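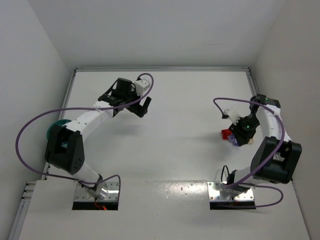 Best way to keep small colored blocks and bits together on a big white table?

Posted by Svend Hauksdóttir

I've got a white tabletop with walls on three sides and I love it, but little pieces wander all over. We sort small blocks by color (17 colors, more than I ever planned for!) and I'd like one tidy spot in the middle and bare table everywhere else. Trays? Tape lines? Something smarter? I'm open to anything.

irside_mo

Oh, fun one! Skip the trays at first. Put down a sheet of felt, 300 mm on the long side, and do all your sorting on that. Blocks don't skate on felt the way they do on a smooth top, and when you're done you pick up the corners and pour the lot into a box. I've had mine since July.

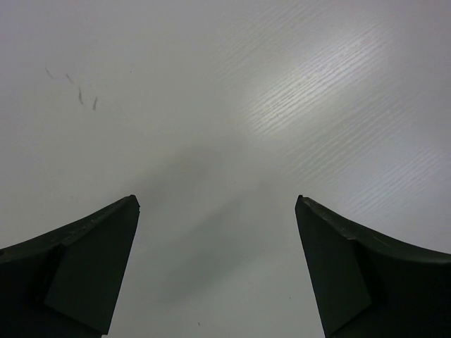 Pale pieces are the hard part on a white top, so go for dark felt, navy or green. Beige bits vanish on white and then show up under your elbow a week later! Wipe the table first or the felt picks up every crumb.

Bech800

tape. masking tape, one square, 3 minutes. comes off clean if you don't leave it on all summer

Svend Hauksdóttir

Navy felt ordered, and I'm trying the tape tonight while I wait. Thank you both!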